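Stesbridge Household Linens – Frequently Asked Questions

Care of Textured Cleaning Cloths

Should new cloths be washed before first use?
Yes. Wash them once at 30 degrees, without fabric softener. Softener coats the fibers and reduces absorbency.

How should the cloths be folded for storage?
Lay the cloth flat, bring the top edge over, and smooth it lightly. Do not press the raised pattern down. Beige and gray cloths may be stored together or in separate stacks. 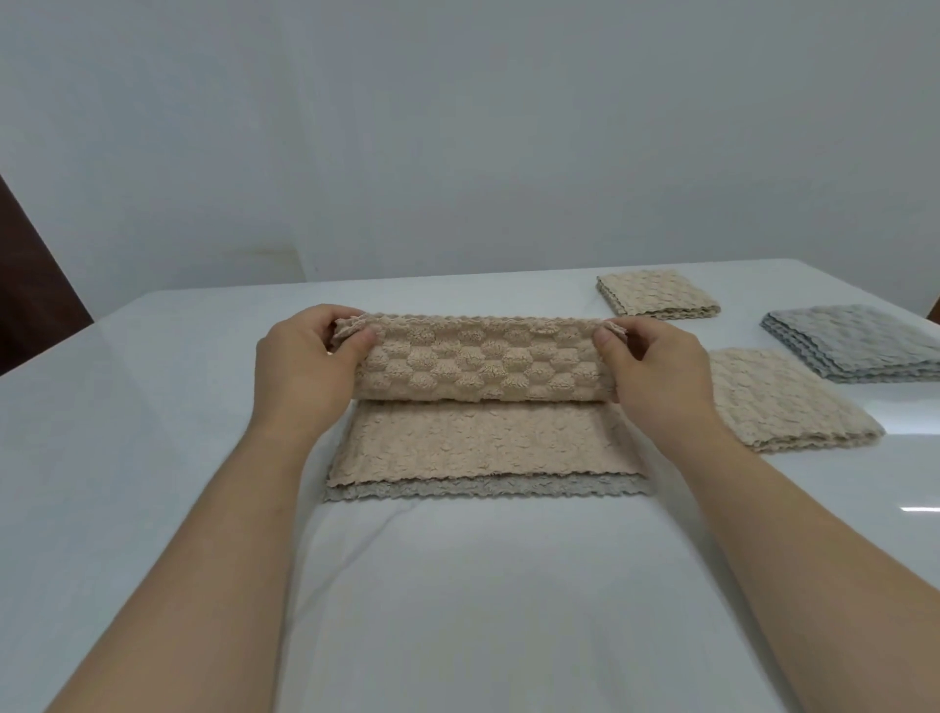
How long does delivery take?
Orders placed before noon leave our Broltstead warehouse the same day and arrive within 3 working days.

Can the cloths be tumble dried?
A low setting is suitable, for no more than 20 minutes. Line drying is preferred – the edges keep their shape better.

May I return an opened pack?
Unwashed cloths are accepted within 30 days of purchase. Cloths bought through Zolport must be returned to Zolport directly.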